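Gitska opens refill and return point for household containers and toys

Murthy Hall, 27th February - Gitska, the reuse shop and sorting room on the ground floor of Murthy Hall, is opening a permanent return point where residents can bring used containers, small toys and other household items that are still in good condition. The service is free of charge and no registration is necessary.

The return point continues a trial which Gitska started last September together with the neighborhood group Floline. During the trial, residents brought 3019 items. Of these, 634 were toys, and most of the toys were for outdoor play. Around 800 items could not be used again and were sent to recycling.

"We expected mostly glass jars and tins, because this is what people asked us about before the trial," said Jayanthi Sundaram, manager of Gitska. "Then the beach toys and garden toys started to come. Many families have them in a cupboard and the children are already too big for them. We are very glad to receive them, and also the families who take them home are glad."

Items given to Gitska are first placed together in large bins on the sorting tables. After this they are divided by kind, checked for cracks and sharp edges, and washed. Containers with a lid are kept together with the lid when possible. Labels and stickers do not have to be removed at home. 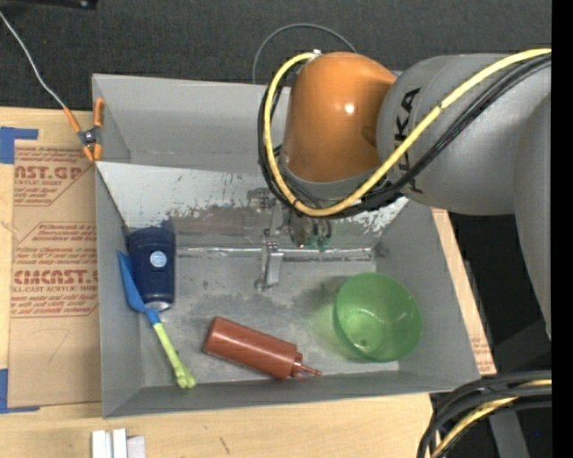 A dark blue cylindrical container and a toy shovel in a gray bin at Gitska.

Containers which pass the check go to the refill shelf, where customers of the shop can take them and fill them with rice, lentils, flour or washing powder. Toys go to the toy corner next to the entrance. Each family can choose up to 8 toys in one visit, and there is no price on them. A small donation for the washing costs is welcome but it is not expected.

The sorting room was changed during the winter to make place for the new service. It has now a longer washing counter, more shelves for drying and a separate door for people who only want to leave their items. The shelves were supplied by Ako, a furniture workshop from the same street, which made them from wood left over from other orders.

"The separate door was the wish of our older visitors," said Anil Nambiar, who coordinates the project for Floline. "In September they had to carry their bags through the whole shop, and on busy mornings this was not comfortable. Now they can leave everything at the door and go home, or they can stay and have a tea with us."

What can be brought: tins, jars, plastic and metal containers, beach and garden toys, building blocks, toy vehicles and play kitchen items. Items should be empty and without food remains.

What cannot be accepted: soft toys, toys with built-in batteries, broken glass, and containers that were used for paint, oil or garden chemicals.

The return point can be used during all opening hours of the shop. Groups and schools that wish to bring a larger quantity are asked to speak with the staff of Gitska in advance, so that enough bins can be prepared.

Contact for press: Jayanthi Sundaram, Gitska, Murthy Hall, ground floor. Interviews and visits to the sorting room can be arranged on request.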